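Updated July 8, 2018. Quick answers, more coming. Send the rest to Natalie Greenwood in the staff kitchen office.

# Kitchen arm at Goodall: staff FAQ

**Is anyone losing their job?**
No. Same headcount through August and after. Hours stay as posted. What changes is who does plates.

**So what does it do?**
Plates and light dishes. Picks up, carries, sets down. Not knives, not hot pans, no glass yet. Brekum built the arm, Isovus does the software.

**Why so long in simulation first?**
Cheaper to drop a dish on a screen. Each new move gets 2000 tries in the simulated kitchen before the real arm is allowed near it. If it fails more than 20 of those, back it goes.

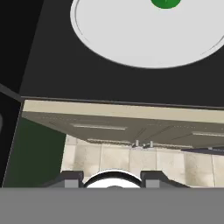
Same rule for any change we ask for later, even a small one. New dishes, new shelf height, whatever. So please dont expect it next day.

**Do I need to know how to code?**
No. Training is 80 minutes, paid, on shift. Start, pause, clear a jam, log it. Hưng Khổng runs the sessions, sign up on the sheet by the time clock.

**I'm on dish. What's my day look like now?**
Less carrying. More checking, more prep help, some restocking. If prep isnt your thing say so early, we can move people around. Pay grade doesn't drop for anyone who moves.

**Can I stop it?**
Yes. Anyone can, any time, red button or the pause on the tablet. You won't get written up for it. Restarting is for trained staff only.

**Who do I call when it's stuck?**
Ext. 263. After hours leave it paused and put a note in the log. Don't pull on the arm, don't reach in for the dish.

**Is it recording us?**
It logs its own moves and stops. Logs are not used for reviews or scheduling. That's in writing in the Isovus agreement, ask Natalie for a copy.

**Will it be faster than us?**
Slower, at frist. Lunch rush stays all hands for now. We look at it again at the end of August.

**Is Prarnen getting one too?**
Not decided. They want to see our numbers, plus what the crew here thinks of it. So fill in the comment cards, good or bad.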